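The Second Life of the Office Tower

By: Zhuoran Pan
Updated: 9/24/21

When a company changes its computers, the old ones usually go to a storeroom and stay there until somebody needs the shelf. In Tasmont, a small repair shop named Pledon has made its business from these forgotten towers. In June it received 56 of them from one accounting office, and I went to see what is worth keeping in such a machine.
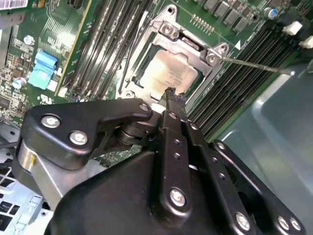
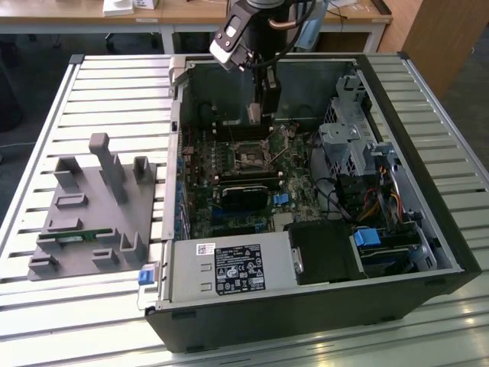

Computers opened up: a processor and its metal retention frame, first picture, and a tower lying on its side, second picture.

The first rule at Pledon is to lay the tower down before any part is touched. A board which is standing upright is difficult to work on, and a small screw will always fall to the worst place. With the side panel off and the case lying flat, one can look straight down on the memory slots, the drive cage and the power supply.

The processor is the part which asks for most patience. It sits in its socket under a metal retention frame, and the lever must be released fully before the chip is lifted. It should go up straight, held by its edges. The contacts in many sockets are thin as hair, and one bent contact can finish a good board. Han, who runs the workshop, told me he spoiled seven boards in his first year, and he still keeps them in a drawer.

After this, the socket should not stay open for long. Dust is a quiet enemy, so a plastic cover goes on if the new chip is not ready. Old thermal paste is cleaned from the metal top with a soft cloth and a little alcohol.

Cables are the second trouble. Power wires to the drive bays are often longer than necessary, and in an older case they make loops across the air path. Han ties them to the side of the cage, but never very tightly, for the next person will also have to open the machine.

Of the June delivery, 42 towers could be sold again, most of them to students and to the evening school in Kandmont. The others became spare parts. Power supplies are tested under load for one night, and Han does not open them himself. Memory is sorted by type in egg boxes on the back shelf.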